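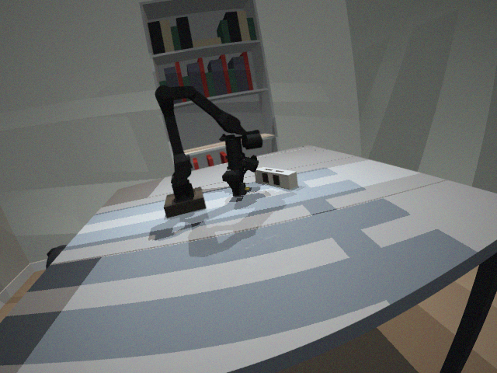 Schwarzer Roboterarm auf einem Tisch, rechts ein weißer Block (computergenerierte Darstellung)

Fostanville — Sammleredition auf Blu-ray
Regie: Bernadette Chevalier
Mit Didier Pichon und anderen
Label: Memgate
Artikelnummer: 934
Lieferbar ab Lager

Zum Film

Der Uhrmacher Tanguy kommt im Januar zurück in die kleine Hafenstadt Fostanville, um das Haus von seinem Vater zu verkaufen. Er will nur eine Woche bleiben. Im Keller findet er aber Briefe an eine Frau, deren Name in der Familie niemals gefallen ist, und so verschiebt er die Abreise ein Mal und dann noch ein Mal. Bernadette Chevalier erzählt diese Geschichte sehr ruhig, fast ohne Musik. Didier Pichon spricht in der ersten halben Stunde nur wenige Sätze, und trotzdem versteht man gut, was in ihm vorgeht. Wer einen Krimi erwartet, wird vielleicht enttäuscht sein. Wer langsame Filme mag, dem empfehlen wir ihn sehr.

Zur Ausgabe

Für diese Edition wurde der Film vom originalen Negativ neu abgetastet. Das Korn ist erhalten geblieben, und die Nachtszenen am Hafen sind jetzt deutlich besser zu erkennen als auf der alten DVD. Der Ton liegt in der französischen Originalfassung vor, eine deutsche Synchronisation existiert nicht. Die deutschen Untertitel wurden neu übersetzt und lassen sich ausblenden.

Bonusmaterial
Audiokommentar der Regisseurin (Französisch mit deutschen Untertiteln)
Gespräch mit Didier Pichon, 19 Minuten
Kurzfilm „Durano“, der erste Film von Bernadette Chevalier
5 nicht verwendete Szenen
Originaltrailer
Booklet mit einem Aufsatz über die Drehorte

Hinweise zur Bestellung

Die Auflage beträgt 300 Stück und wird nicht nachgepresst. Pro Kunde geben wir höchstens zwei Exemplare ab. Der Schuber ist aus Karton und empfindlich an den Ecken — wir verschicken ihn deshalb in einer festen Schachtel. Kleine Druckstellen sind leider kein Grund für einen Umtausch. Die Disc hat den Regionalcode B und läuft auf allen in Europa üblichen Blu-ray-Playern.

Der Kurzfilm „Durano“ ist nicht einzeln erhältlich.

Letzte Änderung dieser Seite: 15. Apr. 2018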